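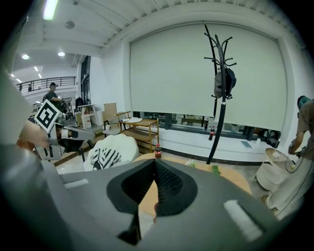
Firdevs Ekinci
Gripper Upkeep, Clornudwood

August has been a busy month for the hand-held grippers, and since so many of you have stopped me in the hallway to ask how we keep them going, I thought I'd put it all down in one place (and I'll try not to run on, though you know me).

The fingertips get most of my love. The dark mesh pads on the two black tips have to lie flat right out to the point, where they do all the fine work, and a lifted corner will spoil a whole afternoon of picking up cups. I look them over every morning before 7 and put fresh pads on after 1,000 closes, sooner if the mesh feels slick under my thumb. The Barredo pads are holding up better than the old Wamus ones — I was a doubter, and I've said sorry to the folks who picked them!

Next comes the square black-and-white marker. Please wipe it with a dry cloth only, and if a corner has started to peel, bring the gripper to me and leave the glue in the drawer. A marker that sits even a little differently means setting up that gripper all over again in Esent, and that takes me 22 minutes on a good day.

Our log now stands at 437 entries, and I do read every one of them. If a jaw feels stiff or closes crooked, write down which gripper it was and what you were reaching for, and I'll have it on my bench by lunchtime.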